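In praise of the one bright bowl

I've become a bit of a bore on the subject of bowls, and I don't mind at all. For years I owned 14 of them, all sensible, all white, and I couldn't have told you a single thing about any of them. Then I bought an orange one at a market in Zullville and breakfast cheered up overnight!

People spend months choosing a worktop (my friend Yolanda Szabo brought home almost 20 samples) and then hide everything colourful in a cupboard. What a waste! A marbled surface, all those grey veins wandering about, is crying out for something round and glossy and orange.
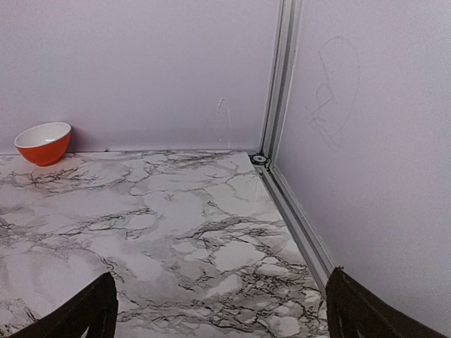 And I do mean one. Put out a whole matching set and it starts to look like a shop. A single bowl, orange outside and pale inside, can sit in a back corner against a plain wall and you'll still glance at it every time you walk past - porridge in the morning, lemons in the afternoon, keys if you must.

Tobias Kincaid tells me I'll be sick of the colour by next March. He has beige plates. I've offered him the pick of my white bowls, and I'm off to look for a yellow jug.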